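Puppy chewing on chair legs and rails while household is at the table

Posted by Oanh Nông, Jan 3, 2023

Our household adopted a mixed-breed puppy in July. He is well behaved outdoors but chews furniture during every family meal. We have tried a bitter spray called Pralix without lasting effect.

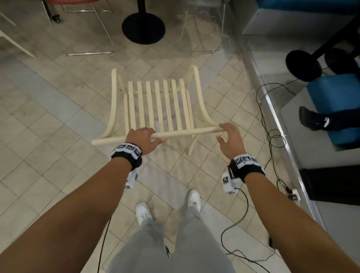 He receives two walks a day and has a rope toy, which he ignores once we sit down. Please advise whether this behavior calls for a formal training class.

Kosmas Kouris

Chewing at this age is normal and should be redirected, not punished. Before each meal, place the puppy on a mat 8 feet from the table and give him a filled rubber toy. Reward him every few minutes while he remains there.
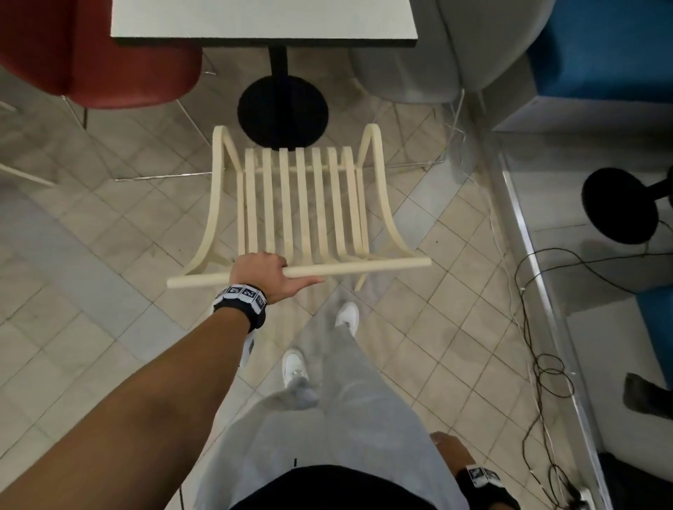
Owners are also advised to inspect their furniture on a regular basis. Splinters can injure the mouth. Lift each chair and tilt it; with a slatted wooden seat, examine the edges of every slat as well as the front rail. Sand any rough area before the dog is allowed back into the room.
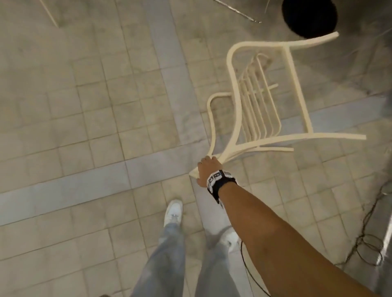
Cream-colored chair, lifted from a tiled floor.

If chewing continues after 4 weeks of mat training, a class is a reasonable next step. Jovbridge accepts puppies with current vaccinations.

Tài Lương

Get a crate. Ours stopped in a week.

Kiều Mai

I must respectfully disagree with the previous reply. A crate prevents the behavior during meals but does not teach the dog what is expected of him. 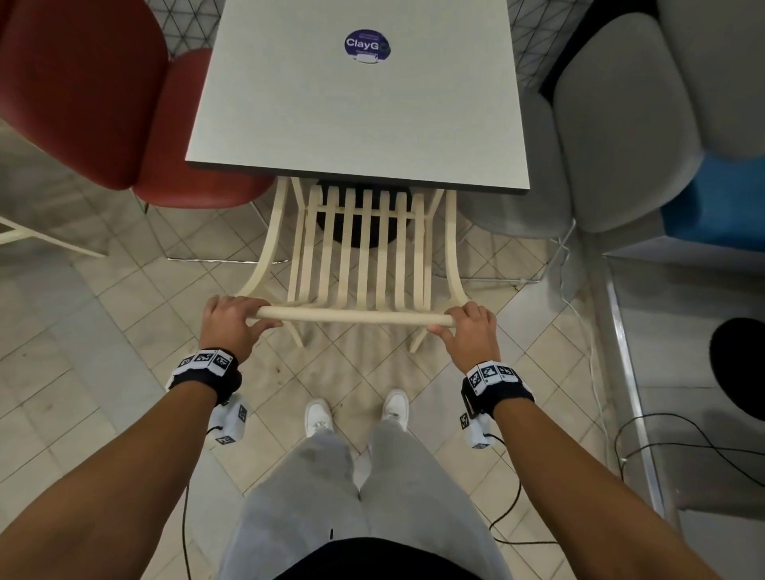 Bitter sprays must also be reapplied daily, as the label normally states. Please ask your veterinarian to check for retained baby teeth, which were the cause in the case of our own dog, Chu.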